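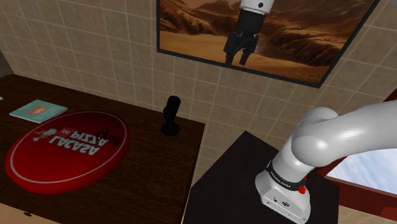

I don't believe in the 4000 steps a day plan, and I've now read three books telling me to. The latest is by Remigiusz Tomaszewski, who walked from Londach to Louro and came back with opinions about breakfast.

He says walking cured his bad sleep. Maybe. He also quit his job that month, and I'd sleep fine too.

The chapter on the desert is the one good part. He gets lost, he's grumpy, and for once he isn't selling me anything. Then it's back to the Grestero shoes.

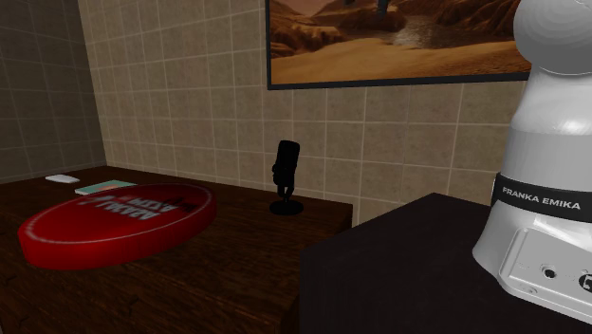

What I did instead

I walked to the bakery and back every day through November. I slept the same. My knees hurt a bit less, or it was the new mattress. The book is 300 pages and my copy is going to my sister, who likes this stuff.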